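Hilo. Buenas prácticas para recoger demostraciones con pinza de mano. Es la versión corta de la norma interna que usamos en Jaltby, revisada el 13 mar 2022. La larga tiene anexos que casi nadie abre.

1/ Alcance. Se aplica a toda sesión en la que un operador lleva la pinza en la mano y la cámara va montada en ella. Quedan fuera la teleoperación y los brazos fijos, que tienen su propio documento y su propia evaluación de riesgos.

2/ Vocabulario. "Episodio": desde que se pulsa grabar hasta que se pulsa parar. "Sesión": conjunto de episodios con el mismo montaje y el mismo operador. "Puesto": mesa, objetos y todo lo que entra en el campo de la cámara. Si se mueve la mesa, es otro puesto.

3/ Antes de grabar nada: comprobación mecánica. Los dos dedos deben cerrar sin holgura lateral. Tornillería revisada con llave, a mano no vale. Un dedo flojo produce una apertura medida que no corresponde a la real, y ese error no se ve en el vídeo hasta que alguien intenta entrenar con él.

4/ Calibración de apertura: cierre completo, apertura completa, cierre completo. Se repite al cambiar de dedos, de operador o de batería. En Rindisness se hacía solo al empezar la jornada y hubo que descartar 600 episodios de julio. De ahí viene esta regla.

5/ Calibración de cámara: tablero impreso sobre soporte rígido. El papel suelto se comba. Se guarda el fichero de calibración junto a la sesión, en la misma carpeta y con el mismo identificador. Si hay que buscarlo en el correo, no existe.

6/ Exposición y balance de blancos fijos durante toda la sesión. El automático cambia el brillo de la mesa cuando la mano se acerca a un objeto claro, y la política aprende ese cambio como si fuera parte de la tarea.

7/ Luz natural. Es el punto que más discusiones genera. No se prohíbe la ventana, se obliga a anotarla. Campo "iluminación" del registro: natural, artificial o mixta, y si hay reflejo directo sobre la superficie de trabajo. Un reflejo en el centro de la mesa es admisible si consta y si los objetos que se manipulan siguen siendo distinguibles. 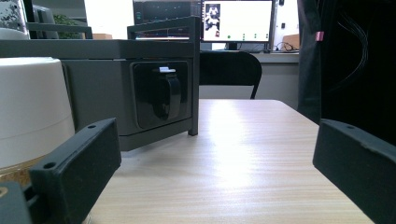
8/ Fondo. Lo que queda detrás de la mesa también se graba. Sillas, cables, cajas de cartón: se admiten, y en conjuntos pensados para generalizar incluso convienen. Lo que se exige es que no cambien a mitad de sesión sin que quede anotado.

9/ Pantallas. Caso aparte. Un monitor encendido dentro del campo obliga a revisar qué muestra antes de empezar. Nada de correo, nada de hojas con nombres, nada de videollamadas. Si la pantalla no hace falta para la tarea ni para la grabación, se apaga o se gira.

10/ Personas. Quien no participe en la sesión no debe aparecer. Si alguien entra en campo, se termina el episodio, se marca como "interrumpido" y se repite. No se recorta después: el recorte desplaza las marcas de tiempo y rompe la sincronía con la apertura de la pinza.

11/ Dedos visibles. Las puntas deben verse en imagen durante todo el episodio, salvo oclusión por el objeto agarrado. Si el montaje de la cámara se ha girado y un dedo queda fuera, se para. No se corrige con la mano en marcha.

12/ Velocidad. El operador no debe moverse más rápido de lo que podría moverse el robot de destino. Parece obvio y es el fallo más común entre gente con práctica. Con el brazo de Emach que usamos para validar, la mitad de los rechazos venían de ahí.

13/ Inicio y final. Dos segundos de quietud al comenzar y 2 al terminar, con la pinza abierta. Facilita el recorte automático y permite detectar deriva en el seguimiento de la pose.

14/ Errores durante la demostración. Si el objeto resbala y se recupera en el mismo gesto, el episodio es válido y lleva la etiqueta "recuperación". Si cae fuera de la mesa, no es válido. Si el operador usa la otra mano, tampoco, aunque el resultado final sea correcto.

15/ Duración de bloque: 20 minutos como máximo, y después pausa. La pinza pesa poco, pero la muñeca trabaja en una postura mala y se nota en los datos antes de que el operador se queje: trayectorias más cortas, aproximaciones siempre desde el mismo lado.

16/ Variación. La posición inicial de los objetos se cambia en cada episodio. Mínimo 12 configuraciones distintas por puesto, sacadas de la lista y sin elegirlas a ojo. Cuando se eligen a ojo acaban todas cerca del borde donde está sentado el operador.

17/ Metadatos obligatorios: identificador de puesto, código de operador (nunca el nombre), versión de dedos, versión de firmware, iluminación, tarea e incidencias. El campo de incidencias no puede quedar vacío. Si no hubo, se escribe "ninguna".

18/ Control de calidad. Revisa una persona distinta de la que grabó. Muestra aleatoria de cada sesión, visionado a velocidad normal. Si falla un episodio de la muestra por causa de montaje, se revisa la sesión entera.

19/ Conservación. El bruto no se toca. Todo filtrado, recorte o anonimizado se hace sobre copia, con el script y su versión anotados. En el proyecto Ríos tuvimos dos copias "limpias" que no coincidían entre sí y hubo que volver al bruto para saber cuál era la buena. Por suerte estaba.

20/ Excepciones. Se permiten si se piden por escrito antes de la sesión, con motivo y fecha de caducidad. Una excepción pedida después de grabar se trata como incidencia.

Me preguntan por la norma de seguridad aplicable. La pinza de mano no tiene actuación propia en nuestro caso, así que el análisis es el de una herramienta manual. Si la vuestra lleva motor, no copiéis esta lista sin añadir parada y límite de fuerza.

Otra pregunta repetida: si basta con una sola cámara. Para las tareas de mesa que hacemos, sí. Para inserciones con tolerancia estrecha añadimos una fija, y entonces entra en juego la sincronización entre relojes, que tiene hilo aparte.

Pendiente para la próxima revisión: el punto 7. Falta un criterio numérico para el reflejo, porcentaje de píxeles saturados dentro de la zona de trabajo o algo equivalente. Si alguien tiene un umbral probado, que lo deje en respuestas con las condiciones de medida.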